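Skidus: Frequently Asked Questions

Learning packing work from people who wear wrist markers

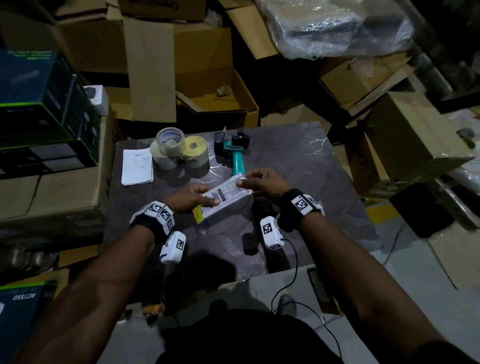
What is Skidus?

Skidus is a research method for teaching two-armed robots to do packing work. A person does the job with their own hands, wearing a camera on the head and a strap with printed square markers on each wrist. From the video we compute where both wrists are at every moment, and we train a robot policy on this motion together with the images. The robot is not present when the data is recorded.

Why do you not use teleoperation?

We used it for our first study and we still use it for comparison. Teleoperation gives very clean data, but it is slow, and the operator cannot feel the film or the tape. People become too careful and they stop doing the small tricks they normally do, for example sliding a thin package with the fingertips until a corner can be pinched. We wanted to keep these tricks in the data.

How much data did you collect?

The current set has 1,343 episodes. One episode is one item, from the first touch until the item is released. Of these, 521 episodes contain flat or thin packages, which is the group we care about most.

Why are flat packages so difficult?

A clear plastic package lying on a table has almost no height. The depth estimate is poor on transparent film, and the reflection changes when the hand moves. A human solves this with two hands: one hand presses, the other lifts or pinches an edge. The timing between the hands matters more than the exact position, and our earlier model, which predicted each arm separately, could not learn it. The present model predicts both wrists together in one sequence.

Why are there several markers on each wrist?

A single marker is lost very often. When the forearm turns, the upper face goes out of view and only the lower one can be read. The markers on one strap are measured against each other once before recording, so any one of them is enough to recover the pose of the wrist. If no marker is visible for a short time, we fill the gap by interpolation. If the gap is long, we cut the episode.

Do the markers record the fingers?

No. They give only the position and rotation of the wrist. The fingers are estimated from the images with a hand model, and we reduce the result to one number, the opening between thumb and index finger. This is a strong simplification. Pressing with several flat fingers is treated as a closed hand with a downward direction, and this is the part of the method we are least satisfied with.

Should the table be cleaned before recording?

Please do not clean it more than you would for normal work. In our first recordings we removed everything except the item, and the policy failed when a tape roll or a stack of paper came into view. Now we ask people to leave the tape, the labels, the dispenser and the open boxes where they usually keep them. Stacked cartons around the table are also fine. The only thing we move is an object which hides the wrists from the head camera.

Does the surface of the table matter?

Less than we expected. Tables with a stone pattern gave us a concern, as strong veining could disturb the marker detection, but we did not find a difference in the number of lost markers. A glossy surface is worse than a patterned one. Strong light from directly above should be avoided.

What result did you get?

We tested on flat packages that were not in the training data. The task was to lift the package from the table and place it in an open carton. The policy trained with Skidus data succeeded in 71 percent of the trials. The policy trained only on teleoperation, with the same number of hours of recording, was clearly lower. Please note that the comparison is by hours and not by episodes. In the same hours, a person working with bare hands completes many more items, so the two policies did not see an equal number of examples.

What are the most common failures?

The robot presses too far from the edge, and the package does not bend enough to be grasped. The second type is that the pinching arm closes before the pressing arm has made contact. Failures with tape across the edge of the package are rare, but when they happen the policy repeats the same motion and does not recover.

Can the policy use the tape dispenser?

Not yet. Episodes with the dispenser are in the data set but we did not train on them. Cutting tape needs a force we cannot measure from the wrist pose.

Which robot did you use?

All reported results are from the Vurkon two-arm platform in our laboratory. We made a small trial on the Stanent arm in May. The motion transferred after we changed the wrist offset, but its reach is shorter and the far side of the table could not be used. We do not report numbers for it.

Is the head camera a privacy problem?

It can be. Address labels and screens come into the view easily. Before an episode is stored, we blur shipping labels and faces, and each participant may watch their recordings and delete any of them without giving a reason.

How do I put on the wrist straps correctly?

Fasten the strap above the wrist bone, tight enough that it does not turn when you rotate the forearm. Put the cable so that it has some slack toward the floor. Then hold both hands in front of the camera for 2 seconds before the first item. If you adjust a strap during the session, do this step again.

Can I get the data?

The flat package part will be shared with academic groups on request. The rest is under review with our partner Maruyama, who provided the packing stations. Please write to Yoshinori Uchida at the project address and include one paragraph on your intended use. Requests without this paragraph take longer to answer.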